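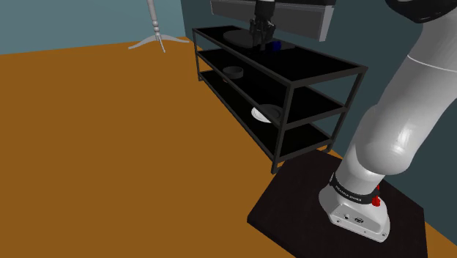 Vol. 4, p. 728

Clurkeo is a home-built kitchen helper, a project in which a single robotic arm learns to put cups, bowls and plates away on open shelves. It was started by Adjoa Asamoah, a retired piano tuner, in the back half of her garage, and later moved to Cindow, a shared workshop where members rent benches by the month and, by long custom, leave the kettle on for one another.

The work is done first in a simulated room and only afterward at the bench. In the simulated room a white arm marked FRANKA EMIKA stands on a square black platform beside a three-level black shelving unit, with its gripper pointing down over the top shelf. The dishes are spread over the levels, a small blue cup on the top one and a white plate on the lowest, and the bench version follows the same general plan with dishes from Asamoah's own cupboard.

Asamoah has written, at generous length, about why she likes to begin this way. A cup dropped in the simulation costs nothing, and the whole room can be set back to its starting state before one has finished a sandwich. The drawback, which she admits cheerfully, is that simulated bowls are far better behaved than the ones people eat soup from — real ones wobble, and some of hers were never quite round to begin with.

The software is in two parts. Onent decides which dish to reach for next, and Zheng plans the path of the arm so that it clears the shelf tubes on the way in and on the way out again. Both have been rewritten more than once, and the notes kept at Cindow run to 89 pages, a good many of them about bowls. The lowest shelf gets a chapter to itself, as the arm must fold itself rather low to reach in there, and early plans tended to bring its elbow down on the shelf above.

In July the project was opened to other members of the workshop, who may try their own shelf layouts on two evenings a month. Stacked dishes are still being worked on.

See also: Cindow; Onent; Zheng (path planner)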